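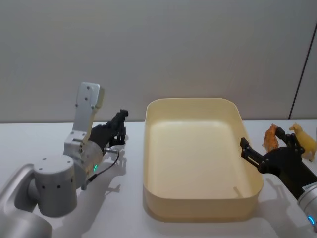

# Fliscombe Seed Library: minutes of the March meeting

**Where:** back room of the Fliscombe library annex, 6:30 p.m.

**Present:** Auður Bisgaard (chair), Zeeshan Lodhi, Nazareno Negri, Ehsan Janjua, Brian Nyaga (minutes)

**Apologies:** none, full house!

## 1. Last meeting's minutes

Approved with one correction from Nazareno. The bean he described last month is a pole bean and I had put it down as a bush bean, which would have been a nasty surprise for anyone who planted it without a trellis. Fixed in the master copy. Sorry, Nazareno.

## 2. Matters arising

- Labels: the new ones arrived and they are lovely. The ink does not smear when you rub it with a damp thumb (Ehsan tried it at the table, several times).
- Door key: Auður has it. Zeeshan would like a second one cut. Agreed.
- Letter to the elementary school about the sunflower bed: sent, and the reply was a very happy yes. See item 6.

## 3. Where we are with the seed

Zeeshan went through the catalog. We now hold 2122 packets, counting everything that was cleaned and sealed over the winter. He read out the list by family and it took a while, and I don't think anyone minded a bit. The squash section alone has gotten so much richer than it was last spring.

Tomatoes are still the biggest group. Peppers are coming up fast behind them, mostly thanks to the big donation from the allotments on Ekari Lane. Zeeshan has gone through all of those and thrown out the ones with no variety name on them, apart from a jar marked only "Grandpa's hot one," which we voted to keep and grow out under that name.

Weak spots: lettuce (people borrow it and don't bring any back, because by the time it bolts everyone has pulled it up), carrots, and anything biennial. Auður said she would love to see a few people take on a biennial this year as a sort of dare. Ehsan took the dare on the spot and will overwinter beets. We will hold him to it.

Zeeshan also asked that people stop returning seed in sandwich bags with the damp still in them. He was very nice about it. Paper envelopes, dried for a good long while in a room that isn't the kitchen. He will write a short note for the bulletin board.

## 4. Germination tests

This was the part I was looking forward to most and it did not disappoint.

Nazareno ran paper towel tests on the older stock through the winter. He had the sheets with him and we passed them round. Main points:

- The parsnips are finished. Not one came up. Parsnip seed hardly ever lasts past its first year and ours was older than that. All to compost.
- The onions are nearly as bad. Keep one jar for a thick sowing in the demonstration bed, compost the rest.
- The tomatoes are wonderful, including the old ones. A jar saved in 2000 by Auður's aunt still gave us live seedlings. They were slow and a little pale at first, but they straightened up and they are now in pots on Nazareno's windowsill. There was actual applause for this.
- Kale and the other brassicas are fine.
- Okra was patchy. Ehsan asked whether it had been soaked first. It hadn't, so Nazareno will run it again with an overnight soak before we decide.

Some talk about what to do with seed that sprouts but sprouts poorly. Zeeshan is for putting a "sow thickly" sticker on it and letting it go out. Auður worries that a beginner who gets a poor row will blame themselves and give up. We settled on this: weak seed goes only to our own growers for renewing the stock, and the public drawers get the strong stuff. Everybody happy with that.

Nazareno will write up his method on one page so others can help next winter. I would like to do some myself. It sounds like a very pleasant way to spend a dark month.

## 5. Spring swap

The big one. It will be in the main hall, doors at 10 a.m., clearing up from 2 p.m.

**Layout.** Same horseshoe of tables as last year, but with the beginner table moved right up by the door. Last year people had to squeeze past the whole crowd at the tomatoes to reach it and a lot of them never did. Auður will draw a plan.

**Limit per person.** Long discussion. Last year we had no limit, and the cherry tomatoes were gone in no time. Ehsan proposed 5 packets each for the first hour and then open season. Nazareno thought this was stingy toward people who bring a lot. Amended: 5 packets each for the first hour, with an extra packet for every one you bring. Carried, all in favor.

**Talks.** Auður will do her squash hand pollination talk again, with the masking tape and the paintbrush. If you haven't seen it, please come, it is a joy. Zeeshan is going to try a short one on saving lettuce seed, in hopes of fixing our lettuce problem. Nazareno offered a "how to read a seed packet" session for complete beginners and we all thought that was a great idea.

**Kids' corner.** Ehsan. Bean races in jars, and newspaper pots. We need newspapers! Please save yours, plain newsprint only, no glossy inserts.

**Refreshments.** Ekari Bakery has promised rolls and a tray of something sweet. I'll do coffee and tea. Bring your own mug, please; it worked well last year.

**Posters.** Mine. I have a draft with a big purple bean flower on it. Comments from the table: bigger date, smaller bean. Noted, with some sadness about the bean.

## 6. The school sunflower bed

The school has given us the whole strip along the south fence, which is far more than we asked for. Ehsan and Auður walked it last week. The soil is heavy and there is a lot of bindweed at the far end, but it gets sun all day and there's a tap close by.

The plan is giant sunflowers at the back, a branching variety in front of them, and then a low row of calendula that the younger classes can deadhead and save seed from in the fall. The kids will measure the sunflowers each week and put the results up on a chart in the hallway. Ehsan is so pleased about the chart.

Question from Zeeshan: do we want to save seed from the sunflowers, given that the bees will have crossed them with everybody else's in town? Answer after a bit of back and forth: yes, but we label it "Fliscombe mix" and let it be whatever it wants to be. I like this very much. In a few years we might have a sunflower that belongs to the town.

Bindweed digging morning to be arranged. Forks and gloves needed. All hands welcome.

## 7. The Malik bean

Nazareno brought news of this. For anyone who missed last month, it's a speckled drying bean that the Malik family has been growing on the hill behind Pisten Road for a very long time, and as far as we know it isn't in any catalog. They have now given us a jar of it, along with two handwritten recipes and permission to share it with the family name attached.

It is a beautiful bean. Dark red over cream, no two the same. It cooks up thick and holds its skin.

We agreed to treat it carefully:

- Half the jar stays put away as backup.
- The other half goes to growers who can keep it well apart from other beans.
- Nothing goes in the public drawers until we've had one good harvest.
- The family gets a share of that harvest before anyone else.

Growers so far: Nazareno, Auður and me. I have never been trusted with anything this rare and I've already picked out the spot. Auður asked us all to keep notes on when it flowers, how tall it gets and what it does in a wet spell, as the family never wrote any of that down and would like to have it.

## 8. Drawers and storage

The old card catalog cabinet is doing beautifully, except that the bottom row sticks when the weather is damp. Zeeshan will rub the runners with candle wax and see if that does the trick.

Auður would like the backup jars moved out of the annex before summer, when the room gets too warm for them. Ehsan has space in a cool cellar, with a shelf up off the floor. Agreed. We need fresh drying packs for each jar, and a list taped inside the lid of the box so we aren't opening everything to find one thing.

## 9. Any other business

- Nazareno has too many tomato seedlings. Please take some. He means it.
- Auður has been asked if we would lend seed to a new library starting up over in Pisten. Warm yes from everyone. We'll put together a starter box of easy things: peas, beans, kale, calendula, a couple of tomatoes.
- Ehsan found a good secondhand book on saving seed and has donated it to the shelf. It has someone's pencil notes all through the onion chapter and they are better than the chapter.
- Reminder to log borrowed packets in the green notebook by the cabinet, even if you are one of us. Especially if you are one of us.

## Actions

| Who | What |
|---|---|
| Auður | Hall plan, squash talk, first reply to Pisten |
| Zeeshan | Second key, note on drying seed, lettuce talk, wax the drawers |
| Nazareno | Okra retest with soak, one-page test method, packet-reading session, share out the Malik bean |
| Ehsan | Bean races, newspaper collection, digging morning, cellar shelf, beets |
| Brian | Poster, coffee and tea, starter box for Pisten |

Meeting closed at 8:40 p.m., then most of us stayed on talking about peppers. Next one is in April, same room, same time.

*Minutes taken by Brian Nyaga*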